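Gripper notebook: ridged pads vs. flat pads, hand-held unit

November. By Laurențiu Filip
5 min read

9:40, setup. Writing this as I go so excuse the shorthand. Want to settle the pad question before we order more. Two sets on the bench: the flat ones from Okia (smooth, soft, came with the kit) and the ridged ones from Podico. Same finger plates, same mounting blocks, only the pads swap. Four screws each side, fiddly, one of them already a bit chewed. Need to get a better driver for those, the small bit in the kit is junk.

Objects for today are whatever is plausible on a desk. Bottle, mug, flat envelope, small box, screwdriver. Did not want the foam cubes again. Everything grips foam cubes.

Rule for a "hold": close, lift a hand's width, tilt to one side, tilt back, put down. Drop or spin more than a quarter turn = fail. Eight tries per object per pad set. Same person on the handle the whole time (me), so at least the bias is consistent.

10:15, flat pads. Bottle ok until the tilt, then it wants to rotate about the contact line. Got five of eight. The three fails all the same way, slow spin, then it slides down and the cap catches on the fingers. Squeezing harder just dents the plastic and you lose contact at the middle of the pad.

Mug is boring, handle to one side, grab the body, 8 of 8. Envelope is bad with both plates straight, you need to scoop an edge up first. Didn't score it with the flat pads, will come back if time. Small box fine.

Screwdriver: depends completely on where you close. On the handle, good. On the shaft, it pivots and points at the floor. Known problem, the Sârbu fingers did that too last winter and we ended up cutting a groove.

10:50, swap to ridged. Took longer than it should. Left block first, then right, then noticed I had the right pad on with the ridges running the wrong way and had to take it off again. MARK THE PADS. Pen dot on the back, top edge. Done now for this pair, not for the spares.

Check the gap after each swap. I zero with the fingers touching and then open until they clear the bottle on both sides, and look at whether the plates come in at the same angle. If one toes in more than the other you get a sideways shove on closing and the object walks. On the first try today it walked, backed the screws off, reseated the block, ok after that.

Ridged on the bottle: seven of eight. The one fail was me, came in too low. The spin is much slower, feels like the ridges bite into the wall a bit and stop the creep. Also less force for the same hold, going by hand feel, we have no force readout on this unit and I keep saying we should.

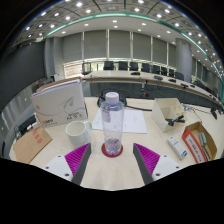
Cristumico, sorry, Dristumico had written back by the time I was on to the mug, and their view is that ridges only win on soft-walled things, and that on anything glazed or hard a fine ridge gives away contact area and a flat pad should come out ahead over a long run. They would also want the bottle repeated with the fingers closing higher up, nearer the shoulder, before anyone calls it.

Fair point, and cheap to check. So:

11:30, mug with ridged. 8 of 8 again, no difference I can feel on the lift. On the tilt there is a small chatter, like the ridges let go and catch again one at a time. Flat pads didn't do that. Would not matter for pick and place, might matter if the thing has coffee in it.

Bottle, high grip: tried it with ridged only. Five of eight. Worse! Bottle swings like a pendulum once the weight is all below the fingers. Not really a pad issue. Mid-height is the place to close, both sets.

Small box, ridged: fine. Screwdriver on handle: fine. On shaft: still pivots but I can drag it level against the table edge and it stays there, which the flat pads would not do. Calling that a partial, put a P in the sheet.

Envelope, ridged: got it twice by pushing it up against something first and then pinching the raised edge. Not a fair test. Needs a fingernail or a thin lip on the plate. Parked.

12:10, camera. View is ok at arm's length, the bottle stays between the fingers in the middle and you can read the contact on both sides. Close in it's another story, pads fill the bottom and you lose the base of the object. If we go to a longer finger plate this gets better, if we go to a thicker pad it gets worse. Clear plastic is a pain as well, the tracker lost the bottle edge a few times when I came in against the window light. Moving it so the window is off to the side helped. Cap is the only thing it locks on to reliably.

Clip length: I cut at 28 seconds each, long enough for approach, hold, tilt and put down. Shorter than that and you loose the settle at the end, which is where the creep shows.

Where I am:
- ridged for the default set, bottles and handles
- keep flat for hard smooth stuff, and if anybody cares about chatter
- mid-height grip, write it in the sheet so the next person does it too
- force readout, again
- ask Podico if they do a coarser ridge, the fine one clogs with lint already

Still to do: repeat flat pads on the high grip so the table isn't lopsided, envelope with some kind of lip, and the long run on the mug. Spares need their pen dots.

Comments

marek_t: did you clean the pads between objects? we saw the grip drop off after the first dozen or so closes until we wiped them with alcohol

L. Filip: wiped once, between bottle and mug. Should be every object, will add it.

Oana: Have you tried one ridged and one flat? Sounds silly but it killed the chatter for us and the spin stayed low.

L. Filip: no. Will try, have the flat pair on the bench still.

bench3: chewed screw is the M2.5, there are new ones in the second drawer, please stop using the kit driver on them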